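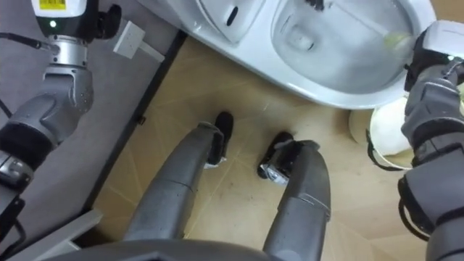 Who counts as a household

We use cookies to remember your settings. Accept or manage preferences.

Whenever housing benefit or council charges come up, somebody says that families today are smaller than they used to be, and that this explains most of what has gone wrong. I have said it myself. I now think the word "household" is doing too much of the work, and that we ought to stop setting policy by it.

A household, on most of the forms I have filled in, means the people who sleep at one address and share a kitchen. That suited my parents. It doesn't suit Lina Daher, who lives in one of the Sutcliffe flats and spends half the week at her mother's in Brullilby. She cooks there, pays for the heating there and keeps clothes in both places. On paper she is a single adult with no dependants, and her mother is a pensioner living alone. Neither description is false, but a council that plans from them will get both women wrong.

The same goes for separated parents. A child who spends four nights with one and three with the other usually has to be put down somewhere, and the parent who loses out on paper still needs a second bedroom. Rhun Penry was told in April that he could go on the list for a one-bedroom flat. He has two girls who stay with him every weekend and most of the holidays. He turned it down and went private, and the rent takes 40 per cent of what he earns.

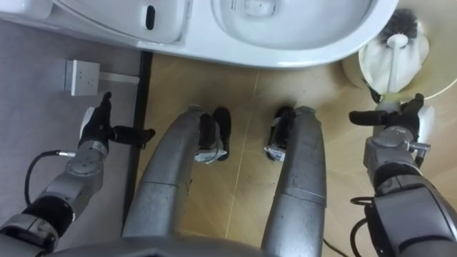 What the form leaves out

Income is counted in the same careless way. Two brothers sharing a house are assumed to pool their money, although many don't. A grown son who sends part of his wages to his father across town is assumed to keep it all. If you add up earnings by front door, you find rich houses with a poor person in them, and poor houses that are being kept going from somewhere else.

I took this up at the open meeting in Cekari, where the argument was over a proposed hardship payment of some 1,000 pounds per household. I said it should be paid per adult, with an extra sum for each child, divided where the care is divided. The reply was that this would be hard to run and easy to cheat. I accept the first part. Splitting a payment means more letters and more phone calls, and staff cost money. 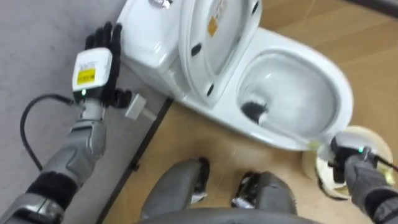 Inese Venckus thought I was making too much of the odd cases. Most people do live in one place with the people they support, she said, and a rule that is right for most of them and quick to apply is worth more than a fair one that arrives six months late. She had waited that long for a decision once and would have taken the wrong amount gladly.

That is a good point and I don't have a full answer to it. Speed matters a great deal to anyone behind with the rent. But I doubt that the cases are as odd as she thinks. In my own street I can think of 5 homes where the form would give a misleading picture, and I don't know all my neighbours. 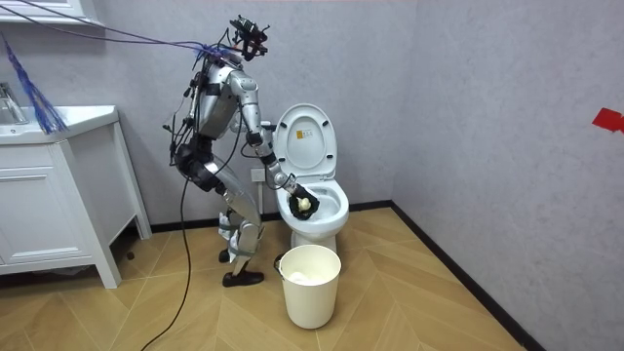
A modest change would help. Keep the household as the starting point, and add one question to the form – does anyone living elsewhere depend on you, or do you depend on them? Most people would tick no and be dealt with as quickly as they are now. The rest could be asked for a bit more. Meseo already asks something like this for its school meals scheme, and the form still fits on two sides of paper.

It would also give us better figures. We talk about the decline of the family on the strength of counts that can't see a daughter who turns up four days out of seven. Some of that decline is real. People marry later, and more of them live alone. I would just like to know how much of it is down to where we put the line.

Contact | © Brullilby Comment | Back to top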